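May 11, 2025

Sunday, quiet building, so I'm getting the equipment plan for the second half of the year on paper while the week is fresh. Card sorting went on at the wood table most of the week, and I came away with a much clearer idea of what we should spend on. Good problem to have!
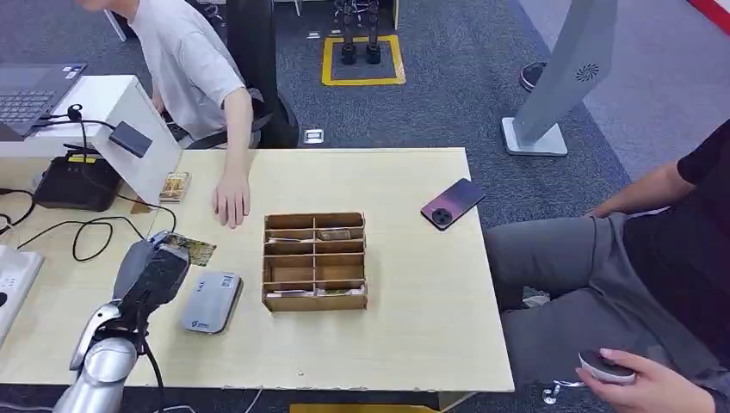
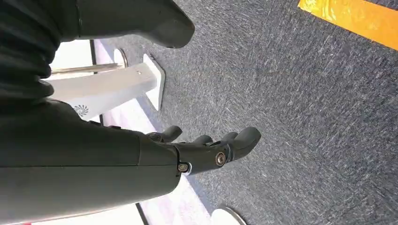
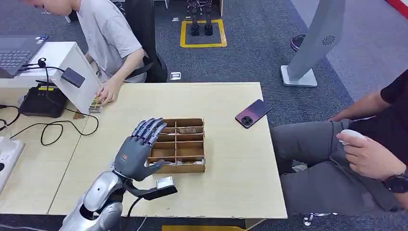 Budget line first. Uthai Noiphan confirmed we have 567 left per month in small parts through October, no carryover. The big purchase (second pair of hands) comes out of the Pledance money and has to be ordered as one item, so anything we forget to put on that quote lands on small parts. Let's not forget things.

Hands. I'm still very much for five fingers over another two-finger gripper. The gripper is faster on cards, no argument, and it's a fraction of the price. But every task on the Pledance list after cards wants fingers, and I'd like us to be learning on the hardware we'll end up with. Lund quoted 7 weeks lead time for a left and right pair, Rotton said 20 working days but without the wrist adapters. Need to ask Rotton whether our existing adapters fit. If they do, that's the answer and I'll be thrilled.

Spare fingertips: 22 on the list. Uthai thought that was a lot. I went back through the repair log and I don't think it is. Leaving it.

Trays. The cardboard ones are great for trying out a layout, you can cut a new one before lunch. For anything we want to repeat we should have wood. Ask the Nutisberg shop for a price on a small batch, same outer size, with two different cell widths. Also ask if they can round the top edges of the dividers a little, cards catch on square ones.

Cables. Please can this be the quarter we do cables properly. Sleeving, clips under the table edge, one labeled strip per station. It's cheap and I want it out of small parts in the first month, before anything more exciting eats the money.

Table: not replacing it. Chips along the edge don't bother anybody and the height is right. If we add a second station, buy the same height or we redo all the arm mounting.

Cameras. Undecided. The wrist view is so much more useful than I expected when I wrote the first plan, and I'd now put one on each side before upgrading the head camera. Price two, plus mounts, plus a spare cable each. Mounts we can print.

Floor tape, more yellow. Small thing, add it to the next order.

To do:
Rotton, adapter question, first thing
Nutisberg, tray price
Move head camera upgrade to "later" column
Ask Uthai if shipping counts against the 567 or goes somewhere else
Check if the Lund quote includes the control box, page 2 is unclear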